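The Flerngate Letter

Growing peas indoors, and other things I said I'd never do

Hello again, and welcome to all the new people who signed up after the Flerngate seed swap. I didn't expect many of you to write your addresses down, let alone legibly, so thank you! I went home with far more packets than I took, which is the wrong way round for a swap, but there we are.

Most of you asked me the same thing, so I'll start with it. Yes, you can still sow something at this time of year. Pea shoots are what I'd go for. They don't mind a dull windowsill, they don't need a heated tray, and you can eat the whole lot before they ever think about flowering. I buy dried peas from the cooking shelf (the whole ones, not split, split ones will never come up) and soak them overnight in a bowl of cold water. An 800 gram bag costs very little and does me most of the winter, with a few left over for soup.

Drain them, spread them over two inches of damp compost in any shallow tray with holes in it, close enough that they're nearly touching, and put a thin layer of compost on top. Then leave them alone. I'm terrible at this part and lift the corner every morning to look.

If you've got old seed of your own and you're not sure it's any good, try a few on damp kitchen paper first. Fold it over, pop it in a tub with the lid on loosely and check it every day. My runner beans from two summers ago did better than I'd feared. The parsnips did nothing at all, and I should know by now that parsnip seed has to be fresh.
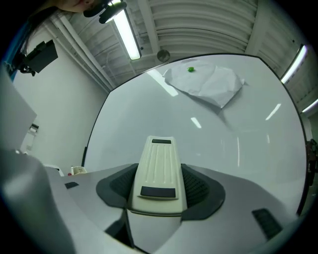 What I got at the swap

I came away with nine packets, and I've been going through them with a cup of tea and a pencil. The one I'm most pleased with is a climbing French bean called Majimbun, which I'd only ever read about. The lady I had it from says it crops right through July if you keep picking, and that the pods stay tender even when you've missed a few. I've also got a squash called Tosov – small, grey, keeps until spring if you store it somewhere cool – and I've no idea where I'm going to put it. Squashes always look so polite in the packet.

I gave away the last of my leeks and a big envelope of marigolds. If you took the marigolds, do sow them generously, as I saved them in a damp week and I'm not certain of them.

A small request: please write the year on your packets. Just the year will do. I had three lots marked "tomato, red" and that was the whole story.

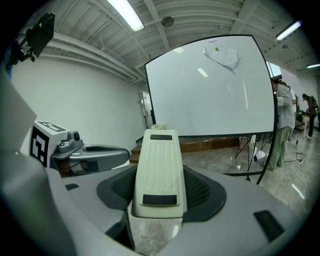

Indoors, 4/12/21

The seed list from Prikmont usually comes out after Christmas and I'm happy to put in a joint order again, as it saves everyone the postage. Send me what you'd like with the full name of the variety, and please don't just put "the purple one from last time". I've still got a few spare bean poles too, if anyone near me can collect. They're a bit bent but the beans never seem to notice.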